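Last updated 26th July by Lenka Hrubý. These are the questions I get most often about the towels at Pasirness. If yours isn't answered, leave a note in the Conard tray by the stairs.

# Towels at Pasirness: common questions

## Who can take a towel?

Anyone who works in the building or has signed in for the day. You don't need to ask. Take one hand towel or one large towel at a time and bring it back when you're done with it.

Large towels are for the showers. Hand towels are for the kitchen, the sinks and wiping down tables. Please don't use the large ones on tables, as they take much longer to dry and we have fewer of them.

## Where do I find the main room?

Go through the front door, past the kitchen and turn left. It's the room with the big glass wall and the white ducts running along the ceiling. Mind the yellow cables that hang down from the ceiling, particularly if you're carrying a full basket in front of you. Don't hang anything on them, and don't tie them back to get past.

Tables in the main room are for the people working at them. Laundry goes on the floor or on the shelf, even if it's only for a minute.
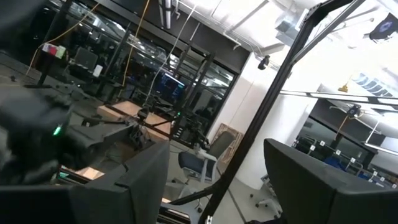

## Where do used towels go?

In a basket or hamper, opened out so that they aren't in a ball. Towels that have been screwed up in a corner come out of the machine smelling just as they went in.

If a towel is very wet, hang it over the rail in the shower room first and move it later. If it has oil, paint or glue on it, keep it away from the others altogether – there is a lidded bin for those under the kitchen sink.

## How are they sorted?

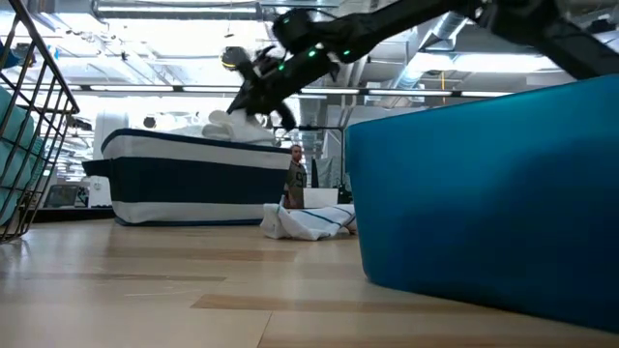 Colour comes first, size second. Whites are washed together, and anything coloured or patterned goes in another load. Teal towels stay in the wire basket until there are enough of them for a wash of their own. White ones with the thin blue stripes do go in with the whites, as the stripes have never run. Folded whites can be put on top of the navy and white striped hamper while you finish a batch, but carry them to the shelf before you leave. Any towel lying on the floor counts as used, however clean it looks.

## What is the blue tub for?

Soaking. Fill it a third of the way with cold water, add one scoop of soda crystals and leave the towels in overnight. It is heavy when full, so fill it where you mean to use it and bail it out with the jug. Two people should carry it if there's any water left in the bottom.

Please rinse the tub afterwards. It isn't for mop water.

## What wash should I use?

Whites go in at 60 and everything else at 40. The spin can be set up to 1,000, but not higher, or the machine walks across the floor. Half the usual amount of powder is enough. Fabric softener stops towels soaking anything up, so we don't buy it and would like you not to bring your own.

The Vena machine on the left has a door that needs a firm push. Wait for the click.

## How should they be folded?

Large towels: in half lengthways, in half again, then in thirds. Hand towels: in half, then in thirds. Put them on the shelf with the fold facing out.

Shota Chiba folds his the other way, in thirds first, and they do fit the shelf. Either is fine as long as a stack is all one or the other.

## Can I take towels home?

No. We bought the present set from Fukuda in April, and it cost 1,210 with delivery. Large towels are 540 gram weight, if you want to buy the same kind for yourself. They wear well but lose a fair bit of fluff in the first few washes.

## There are no clean towels left. What now?

Look in the dryer, then on top of the hampers. If there's nothing in either place, start a wash with whatever is waiting. A full load takes most of the morning from start to shelf, so don't leave it until you need a shower.

There is a spare pack in cupboard 280. Write your initials on the sheet inside the door if you open it.

## What happens to old ones?

Frayed edges get trimmed once. After that the towel is cut into four and goes in the rag box. Rags aren't washed – use them and throw them away.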